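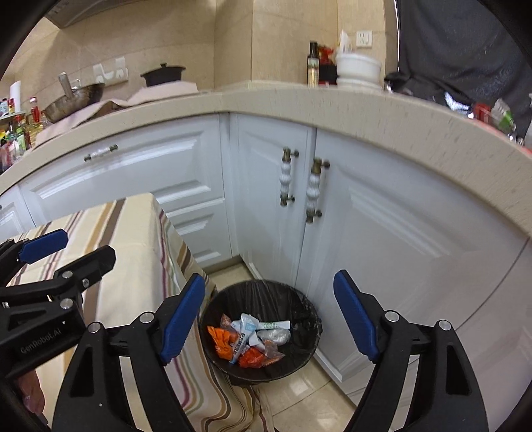

Which finger pad should you put on a two-finger gripper if most of what it picks up is thin, light packaging?

A ridged pad that gives a little when squeezed. In our tests it held wrappers and sachets better than a flat, hard one, and it was easier on our wrists too.

Comparing finger pads on hand-held grippers for kitchen litter
Project report by Aishwarya Thomas, group Barkumel
Supervisor: Dr. Kadrić

Why we picked trash

Our group wanted a job that sounds easy and is a pain for a gripper. Boxes and mugs have been done by every year before us. Wrappers are much more fun! They bend, they slide over each other, and the clear ones are hard to make out on camera. So our task was clearing snack litter from a kitchen table into a lined bin, with one gripper in each hand and a wide camera on each gripper.

Dr. Kadrić asked us to keep the question small, so we left the arms alone and changed only the pads. A pad that does badly in a human hand is not going to do any better bolted to an arm, and by hand you can feel what is going wrong.

What we compared

Pad A is the ridged one, soft enough to dent with a fingernail. Pad B, which we called Dimar after the workshop that cut it for us, is flat and harder. Both fit on the same finger tips with the same screws, and swapping a set took us less time than finding the screwdriver. We logged everything in Ciltix, a small program that Aishwarya wrote in July, which saves both video streams and lets you tag each pick with one key.

Every session ran the same way. We spread wrappers and sachets on the table, started the cameras, and moved each piece to the bin. A pick was good if the piece came up on the first squeeze and stayed in the jaws until we let go over the bin. We did 337 picks in all, split between the pads as evenly as the sessions allowed, plus a lot of practice that we did not log.

What happened with the thin stuff

Long sachets were our favorite test. The best way we found was to pinch one side on with the ridges across it and bring it over the bin standing up, so that the camera can see both the pad and the print. Held flat, the sachet covers half the view and you are steering blind.

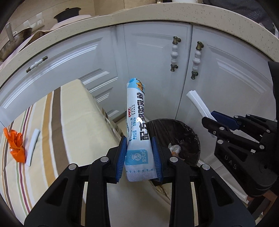 With Dimar we had to squeeze a lot harder for the same hold, and the sachet tended to swing around the pinch point as soon as we moved sideways. Pad A let it swing too, but later and more slowly, and we could usually set it straight with the other hand. Folded strips were the one place where the flat pad won. It slid under the edge nicely, while the ridges pushed the strip along the tablecloth in front of them.

Crumpled wrappers hardly cared which pad we used. If there is a fold to grab, anything grabs it.

The cameras

We did not plan to write about these, but they taught us a lot. The wide view bends everything near the edges, so a straight counter comes out as a big curve. We worried about it for days and then found it made no difference to the picks, since the pads are always near the middle. Having the bin in view early mattered much more. When it came in late, we slowed down and hunted for it.

Tagging went slower than hoped. We saved about 2000 short clips, counting practice, and checking the tags took longer than the picking. Ciltix also froze once after 30 minutes of recording and we lost the end of that session.

If we had more time

We would cut a pad with a flat lip at the tip and ridges behind it, to get the slide and the grip in one piece. Dr. Kadrić has offered us the small arm for the next round, and the lip pad drawing is already at the workshop. The tagged picks and the pad drawings are in the group folder.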